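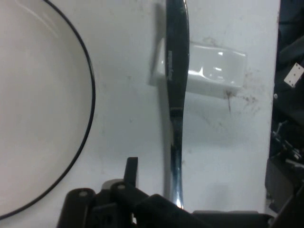
## Wipe the table last

At Siltura we run one table-setting cell, and I look after it. My view, after 1,808 logged picks, is that we clean the wrong things first.

The checklist we got from Cellska starts with the tabletop. It is white, it shows every scuff and brown smudge, and visitors notice. So people scrub it. I would put it at the bottom of the list. A stain beside a glass dish has never cost us a pick that I could trace.

Finger pads have. A pad wears slowly, and a polished knife handle gives it very little to hold. We lost 49 picks in July before anyone took the pads off and looked at them. I now swap them every 400 cycles, worn or not, and check the screws at the same time. The job takes 2 minutes with the right driver.

The second thing I would move up is lighting. Knives throw bright glints, and clear glass is worse. The usual answer is to retune the vision software, and Smadi sells a good package for that. Try moving the lamp first. It costs nothing and you can put it back.

Some will say a dirty table hides small faults, and that a tidy cell makes for careful people. I agree with the second part – I just don't think it should decide the order of work. Grindetti's maintenance sheet, which we used before, had the gripper on page one and the table on the last page. I would go back to that order tomorrow, with the lamp check added after the pads.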